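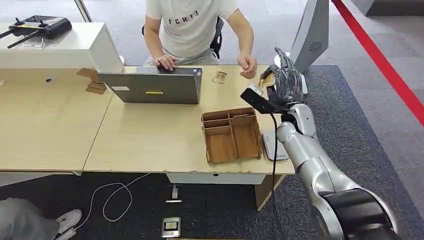 Figure 2. Desk made up of two sections, with a laptop in use near the join.

4. Joining the two desk sections

These steps apply to the Trallar desk when two sections are placed side by side. Fit the legs to both sections first, as described in section 3. Two people are needed for steps 1 to 3.

1. Stand both sections upright in their final position, with the long edges in line. Leave a gap of 200 mm between them.

2. Turn each levelling foot clockwise until it is fully in, then turn it back two full turns.

3. Slide the sections together until the edges touch. Lift when moving them. Do not drag.

CAUTION: Keep fingers clear of the join while the sections are being closed up.

4. From underneath, place the joining plates across the seam so that the holes line up with the inserts in both sections.

5. Fit the short screws (bag C) by hand. Leave them loose until all are in place.

6. Press down on both sides of the join. If one side is higher, adjust the nearest foot on the lower section.

7. Tighten the screws with the key supplied, starting at the back and working towards the front. Stop when the screw head meets the plate.

CAUTION: Do not use a power driver. Overtightening will strip the inserts, and this damage is not covered by the Clilleo guarantee.

8. Place a spirit level across the seam, then along each section. Correct at the feet only.

Note: On carpet the feet will settle. Check the level again after about 9 days and retighten the plates if needed.

Note: The Karaca cable tray cannot be fitted across the join. Mount it fully under one section.

4.1 Separating the sections

Clear the desktop and unplug any equipment before starting. Remove the screws from the front plate first and the back plate last. Keep the screws with the plates. To refit on another site, begin again at step 1.

If an insert turns with the screw, do not force it. Order repair kit 11 and follow the sheet packed with it.

Text checked by Beril Bayram. Issued May 2020.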